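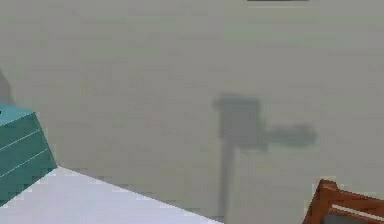
Figure 7.1. Teal cabinet and pale gray wall, computer rendering.

Chapter 7
Driver or Car? Sharing Out the Credit for a Lap

Every racing broadcast contains the same sentence, in one form or another: "That was all the driver." It is said after a pass in the rain, after a pole position by a small margin, after a car that had been slow in January wins in summer. The sentence is almost never tested. The person saying it has no second copy of the car with a different driver in it, and neither does the person listening. What they have is a lap time, a name, and a long habit of putting the two together.

This chapter asks how much of a result can fairly be given to the person at the wheel. You should expect to finish it with fewer firm opinions than you started with. The usual ways of answering the question all have something wrong with them, and some have so much wrong with them that they should be dropped.

7.1 A Result in Want of an Explanation

Consider the Mthembu Trophy, a series for two-seat sports prototypes. In one season the Zekley team ran two cars. They were built to the same drawings, used the same make of tire, and were looked after by crews who had lunch at the same table. Ermira Angelovski drove the first. Senad Vukčević drove the second. At Drurkmont, on June 8, 2025, Angelovski finished well up the order and Vukčević came in a lap down.

The team's own report put this down to driving. So did the fans. Angelovski was "in a different class," and Vukčević was "struggling with confidence," a phrase that ought to set off an alarm whenever you meet it. Confidence can't be weighed or timed. It is usually noticed only after the driver has been slow, and it is used to explain the slowness that was the sole sign of it.

What else was different that day? Quite a lot, once you go looking. Vukčević's car had a gearbox with 2,649 miles on it, and Angelovski's had been rebuilt before the event. Vukčević started in the middle of the pack, where the air is dirty and a clean first lap is mostly luck. His pit stops fell just before a caution period and hers fell during it. A stop made under caution costs far less track position, and neither driver chose when the caution would come.

None of this shows that Vukčević was the better driver, or even as good. It shows that the result can't settle the matter. People find this hard to accept. A race has a winner, and we want a winner to mean something.

7.2 The Teammate Test

The most popular tool for splitting driver from car is the comparison between teammates. Same car, different drivers, so whatever is left over must be the driver. It sounds fair, and it is better than comparing people across teams. It is still a good deal weaker than its fans believe.

First, the cars are rarely the same. They start from the same design, which is a smaller claim. New parts arrive one at a time, and someone has to get the first one. A chassis that has been through a wall and repaired is not the chassis it was. Teams seldom announce these differences, since doing so would annoy a driver, a sponsor, or both.

Second, a car can be set up to suit one person and not another. Angelovski likes a car that turns in sharply and lets the rear move. Vukčević brakes early and wants the rear to stay put. If the engineers spend the winter building a car with a nervous rear end, the gap between them grows, and all of it will be booked under talent. Build the other car and the gap shrinks. Which one is the true gap? It is not clear that the question has an answer.

Third, the job is not always the same job. One driver may be told to save fuel, try a new tire, or hold station behind the other. Orders like these are often given on the radio in coded words, and the lap chart doesn't print them.

Then there is the matter of numbers. Teammates may share only a handful of races. Suppose one beats the other 5 times in 8. A coin would do that, or better, more than a third of the time. Yet a score like that can end a career, and the people ending it will talk as though they had run a careful study.

7.3 The Ranking Model

A newer tool is the statistical ranking. A model takes in years of results and tracks each driver who moves between teams. Because A was once paired with B, and B later with C, the model can link A to C without the two ever sharing a garage. Out comes a list of names with a number beside each one, often to two decimal places.

The decimals deserve your suspicion. The Bosgate ratings, which many fans of the Mthembu Trophy quote as settled fact, are built from 96 races. Into those races went more than 300 drivers, many of whom started only once or twice. The links in the chain are thin, and some hang on a single wet afternoon. Move one retirement from "driver error" to "mechanical failure" and a whole branch of the table shifts.

Who makes that choice, by the way? In most such models, a person reads the official cause and types it in. The official cause came from the team. A team that has just built a brake disc that cracked has some reason to say that its driver missed the corner, and a driver who missed the corner has some reason to speak of a long pedal.

The model also supposes that a driver's skill holds still, or changes slowly along a smooth curve. Real people get hurt, have children, fall out with their engineer, and learn new tricks at forty. A smooth curve is handy for the arithmetic. Whether it is true to anyone's life is another matter, and few of the published rankings say much about it.

This doesn't make the models useless. A ranking that prints a wide range beside each name ("somewhere between third and nineteenth") is telling you something honest. The trouble is that such a table makes dull reading, and the ranges tend to be left off by the time it reaches a web page.

7.4 What the Data Trace Shows

Surely, you may say, we can look inside the car. Modern racers record throttle, brake, steering, and speed many times a second. Lay one driver's trace over another's and the difference is there in colored lines.

It is, but a line needs reading. Suppose Angelovski brakes later for the hairpin at Drurkmont. She may be braver. She may have newer brakes, less fuel aboard, a tailwind that has dropped, or tires two laps fresher. She may also be wrong: braking late often spoils the exit and loses more on the next straight than it gained. Commentators love the late braker because late braking shows up well on television. The driver who gives up a little going in and takes it back coming out looks as though nothing happened.

The trace is at its best when the question is small. "Where on this lap was time lost?" can often be answered. "Who is better?" can't, and anyone who waves a trace at you as proof should be asked what the fuel load was.

7.5 How This Chapter Proceeds

The next sections take up each tool in more detail. We begin with teammate gaps and work out how many shared sessions would be needed before a given gap is worth believing. We then build a very small ranking model by hand, with four drivers and two teams, and break it on purpose. The last section looks at salaries. Teams pay a great deal for drivers, and this is sometimes offered as evidence that drivers must matter. It may be. It may also be evidence that teams are run by people who watch the same broadcasts you do.

Before reading on, write down the name of the driver you think is the best you have ever seen, along with your reasons. Keep the page. You will be asked for it in Section 7.9, where each reason is to be marked with the tool it relies on.

Terms to know: teammate gap, dirty air, caution period, set-up, team orders, data trace, linked comparison

Contact | Copyright 2025, all rights reserved | Back to top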